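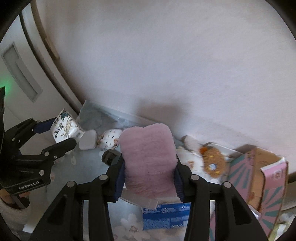 Pink plush in the jaws, and the other gripper has a puffy white pouch. Two hands going at once on the gripper bench-off!

1/ OK so I've been trying out hand-held grippers at my kitchen-sized excuse for a lab and I have opinions. Long thread, get a snack.

2/ The question I started with was pretty dull: which finger pads do I want for small squishy household junk? I had the dark blue ribbed ones on hand, plus a set of smooth pads from Idix that I've been using since July.

3/ Plush is a sneaky test item. It squeezes down forever, so you never get that nice clear "I've got it" feeling in the trigger. With the smooth Idix pads I kept over-squeezing (my thumb was NOT happy by Saturday night). The ribbed ones let me ease off a lot sooner.

4/ I did 100 picks per pad set. Smooth pads: 29 drops. Ribbed: 2. I really thought I'd mixed up my columns, so I ran the smooth set again and it came out almost the same.

5/ The drops on the smooth pads were mostly the little light stuff, by the way. Anything with a shiny wrapper just squirts out sideways if you come in even a tiny bit crooked. Very humbling.

6/ The other thing I wanted to sort out was how wide to open before going in. My habit is all the way, every time. It feels safe, but in a crowded spot the fingers bump the neighbors and then you're chasing three things -- so now I open wide on the way in and start narrowing early.

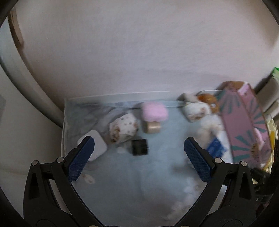 7/ Camera notes, for the two of you who asked

Wide lens, mounted low enough that both fingers stay in view. Love it for lining up. What I don't love is the blur when I swing across too fast -- the pads stay crisp and everything behind them goes to mush, fuzzy stuff first.

8/ Ye-ji Seol told me to slow down before I started blaming the camera. Rude! Also correct. Slower sweeps fixed most of it, and a brighter lamp got me a bit more.

9/ Controller side: I swapped between the Ponora board and an old Morgan one. The Ponora logs finger width much more smoothly. The Morgan skips when the jaws close fast, and I gave up on it after 800 samples of stair steps.

10/ Cloketti people, I see you in my replies. Yes, I'll try the softer pads next. Please tell me they don't pick up lint, I have so much pink fuzz to deal with already.

11/ If you've run ribbed pads on thin flat things like cards or packets, send me your numbers? Mine are all over the place and I can't tell if it's the pads or my wrist.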